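Kelter open day

The Kelter open day is a public visiting day held at the Kelter robotics workshop, a training and testing centre for small industrial robots. The first was held in January 2018 and drew 176 visitors. It has been repeated every year since, with the date later moved to July so that schools could attend at the end of term. The day is best known for its simulator demonstration, in which a simulated robot arm is run on a large screen before visitors are shown into the machine hall.

Background

The workshop was set up by Henk Boersma and Roxana Condori as a shared facility for firms too small to keep a test cell of their own. Its early users included Orbridge, a packaging firm, and Urquijo, which makes fittings for boats. Boersma wanted local people to see what went on in the building, and Condori drew up the first programme. It had a short talk, the simulator demonstration and a walk through the hall in groups.

The talk was given by Édgar Ñahui in the first year and by Sheyla Yupanqui after that. Admission is free, but places in the hall must be booked. The limit was set at 200 and raised to 223 when a second entrance was opened.

Simulator demonstration

The demonstration is run on Dravow, the workshop's own simulation program, written mainly by Yhon Quispe. It shows a single arm with a gripper in a plain room, and the operator moves the arm by entering positions or by using a hand controller. Visitors watch the operator first and may then try it themselves. 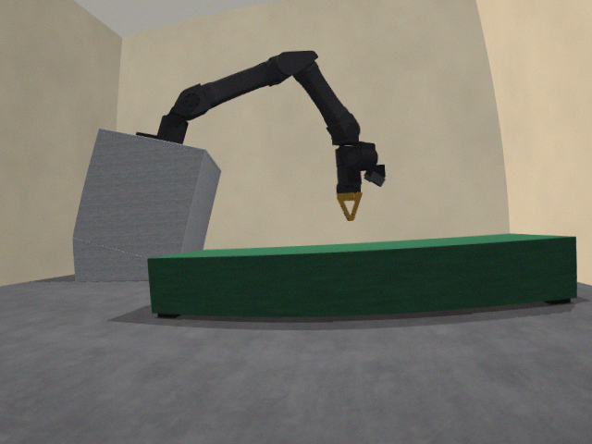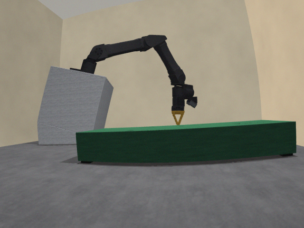 Simulated arm over the green platform, with the gripper at two different heights.

Quispe built the session around one idea, the difference between a clearance height and a working height. A clearance height is a level at which the tool can travel sideways without striking anything. A working height is the level at which it does its job, and mistakes there cost more. On the screen the two are easy to tell apart – at one, a band of wall can be seen between the yellow tip and the green platform, and at the other the tip is at the surface or very close to it. The operator asks visitors to say which of the two is safe for a sideways move, then enters the move so that they can check the answer.

Each visitor's turn lasts 3 minutes. Younger children usually share a turn with an adult.

Hall visit

Groups go into the machine hall after the simulator session. The arms there are run at reduced speed behind a fence, and visitors are asked to stay on the marked path. Staff repeat the same lesson with a real arm and a foam block – first well clear of the block, then down to it. Questions are taken at the fence.

Later changes

A second simulator screen was added after complaints about queues in the first year. The talk was also cut to half its length. Orbridge and Urquijo have both lent staff to answer questions about how their own machines are used, and a printed sheet on clearance heights is handed out at the door.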